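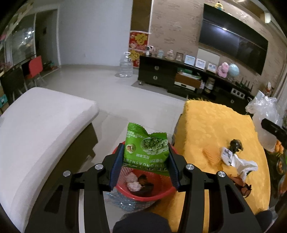

图3 客厅场地，Trelley手持夹爪竖直夹住一袋绿色包装的零食。指面为深蓝色软垫，四个关节处可见银色圆形螺钉帽。

4.2 夹爪的装配、调整与日常维护

先说一句，这一节写得比别处啰嗦，审稿时要是嫌长，可以跳到4.3。我自己读别人论文的时候，最想看的恰恰是这种段落（垫子多久换一次？螺丝拧多紧？），可大多数文章一句“硬件同前人工作”就过去了，所以我干脆把手边这把夹爪从装到修的过程都写下来。

我们用的是Trelley的手持夹爪，黑色连杆，两侧对称，手柄在下面，握住以后由手指的力带动两根指头合拢。整套系统里它最便宜，也最费我的时间。首次装配是2023年8月在实验室里做的，照着厂家的图纸一步步来，一个下午就装好了，我当时还挺得意，觉得维护这一节大概三行就能写完。后来的事情大家可以往下看。

装配顺序上，我建议先装连杆，再装指头，最后贴软垫。图纸上是先贴垫再装指头，我照做过一次，结果对孔的时候手指一直蹭在垫子上，表面沾了油，夹塑料袋时一路往下滑，只好撕掉重来。撕垫子是个很烦的活，背胶会留在指面上，我用的办法是先拿吹风机低挡吹一会儿，再用塑料刮片慢慢推，残胶用酒精棉片擦。千万别上金属刮刀！指面一旦有划痕，新垫子贴上去总有一角是翘的。

关节处的螺钉是整把夹爪里最要紧的地方。拧得太松，连杆会左右晃，两根指头合拢时一前一后错开；拧得太紧，松手以后指头回不到位，半张着停在那里。我现在的做法是：先把螺钉拧到底，再往回退一点点，然后空捏几下，手感顺了，再把夹爪横过来晃一晃，听有没有咔哒声。这个办法很土，我也试过用扭力批定一个统一的数值，可是每个关节的衬套磨损不一样，同一个扭矩拧出来手感差得很远，最后还是回到手感上来。螺纹胶我只用低强度的那种，点一滴就够，多了会渗进衬套里，那就得整个拆下来洗。

张开宽度装好后要量一次，我们统一调到52毫米，用卡尺在指尖处量，量的时候卡尺别使劲撑，软垫会被压进去。我调宽度靠的是限位块后面的垫片，垫片是从Nieto的备件包里拿的，厚薄有几档，按顺序一片片试。这一步没有捷径，我也没想出更好的办法。左右两只夹爪要分别调，别以为一只调好了另一只照抄就行，我那两只用的垫片就不一样。

接下来说软垫。垫子是从Sorden订的，深蓝色，表面有棱纹。硬的垫子耐磨，可是夹零食袋这一类东西时只有袋子鼓起来的地方受力，袋口一晃就歪；软的垫子贴合好，代价是寿命短，棱纹磨平以后抓力掉得很快。我两种都买过，后来一直用软的。选软垫还有个好处，袋子表面要是皱的，垫子能陷进褶子里一点，提起来的时候不容易转。夹硬盒子时这点差别几乎看不出来，所以只做刚性物体的同行可以省下这笔钱。

更换周期我定的是每3000次开合换一对，次数由手柄里的计数器记，换完清零。这个数没有什么理论依据，就是我在Bridora那套老夹爪上吃过亏，当时一直用到垫子边缘起毛才换，回头看数据，后面那一段滑脱明显变多，整段都得重新筛。换垫子一定要成对换！只换一边的话，新垫子厚、旧垫子薄，合拢的中心线会偏过去，夹小东西时看得特别清楚，物体老是往旧垫子那边跑。

清洁倒是简单。每次收工用无绒布蘸清水擦指面，晾干再收。夹过零食袋以后要多擦一遍，袋子外面有时会带一层细粉，手摸不出来，垫子上积多了会发涩，过一阵子又变滑，很难预料。水果我也夹，橘子皮上的油对软垫不太友好，擦的时候加一点中性洗洁精，之后要用清水过干净。酒精只用来擦金属和残胶，别碰垫子，碰过的垫子过几天会发硬。

每天开工前我会做一遍点检，项目不多，顺序也固定：看螺钉帽有没有松出来，捏手柄听声音，合拢指头对着光看两片垫子之间有没有楔形的缝，最后夹一块校验用的砝码提起来停一会儿。砝码是222克，挑这个重量没什么讲究，抽屉里刚好有，尺寸也合适，用着用着就成了标准。砝码往下溜就查垫子，砝码歪着就查关节，两样都不对，那天就先别采了，换备用的那只上场。
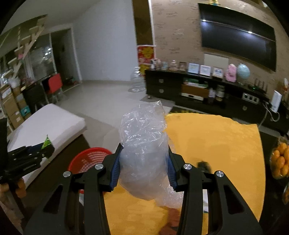

图4 同一客厅场地，夹爪从两侧夹持一只揉皱的半透明塑料袋，指面内侧可见深蓝色棱纹软垫；左侧为另一只由手握持的夹爪。

透明塑料袋是我最头疼的东西，也最能暴露夹爪的毛病。袋子上半截松松地皱在一起，下半截裹着鼓鼓的一团，指头从两边压上去，两侧压得不一样重，袋子就会带着往一边拧。刚性物体有自己的形状，夹爪偏一点它也认了；塑料袋会跟着夹爪走，偏多少就露多少。所以我后来每次换完垫子，都会找个塑料袋夹一夹再签点检单，比什么量具都灵（当然，这话写进正式的操作规程里会被人说，所以规程里写的还是砝码）。

袋子尾巴也要留神。拖在下面的那截塑料有时会贴到指头内侧，再往里一点就可能卷进连杆的缝隙。我碰到过一次，手柄忽然捏不动，我第一反应是限位块掉了，拆开一看，关节里绞着一小条薄膜，已经被碾得发白。处理这种情况先别硬捏，松手，把薄膜朝它进去的方向反着抽出来，抽不动再卸外侧的螺钉。卸之前用记号笔在螺钉帽和连杆上画一道连线，装回去的时候对上线，张开宽度基本不用重调。我头一回没画线，装完量了三遍都不对，又从垫片开始试起，一个晚上就搭进去了。

到了11月，右手那只出了一次比较大的故障，症状是合拢到最后一小段时指头轻轻一跳，手上能感觉到，录下来的开合曲线上也有个小台阶。我先怀疑编码器，重新标了一遍零位，台阶还在；又怀疑回位弹簧，换了新的，台阶小了一点，但没消失。折腾到最后才发现是内侧关节的衬套裂了一条细纹，受力时张开，松手又合上，平放着看怎么都看不出来，要把连杆掰到半开的位置，拿放大镜顺着边缘找。衬套换掉以后曲线就平了。弹簧我也没再换回旧的，反正都拆到那里了。

这次故障让我改了标定的做法。原来零位只在完全张开时取一次，现在张开、合拢两头各取一次，中间再慢慢走一个来回，把曲线存下来，跟上一次的叠在一起看。有没有台阶、有没有迟滞，一眼就能看出来，不用等到手上有感觉。一次标定的曲线取100个采样点，够用了，再密的话噪声反而盖过了我想看的东西。曲线文件按夹爪编号存，不按日期存，这样两只夹爪换手用的时候不会弄混。说到换手，我不太赞成左右随便换，右手那只用得多，关节已经磨出自己的脾气了，换到左边，操作的人会觉得哪里都别扭。

场地搬动也会影响夹爪，这一点我一开始没当回事。从实验室到有人住的客厅，路上颠一颠，螺钉就可能松半圈，所以到了场地还要再点检一遍，哪怕早上刚查过。箱子里我放的东西是：备用软垫两对，衬套一小包，垫片，低强度螺纹胶，无绒布，记号笔，那只222克的砝码，还有一把短柄螺丝刀。短柄的比长柄的好使，夹爪竖着放在腿上就能拧，不用找桌子。客厅里能腾出来的桌面通常很少，地砖上又容易滚丢小零件，我丢过一颗螺钉，趴在沙发边上找了好久，后来就养成了先铺一块布再拆的习惯。

存放方面没什么好讲的，指头微微张开，别合着放。合着过夜，两片垫子会互相压出印子，第二天头几次夹取时手感发黏，要空捏几下才缓过来。长时间不用的话，把螺钉各松一点，下次用之前再按前面的步骤拧回去，张开宽度也要重新量。各次更换和调整的记录放在附录B里，字写得潦草的地方已经重新誊过。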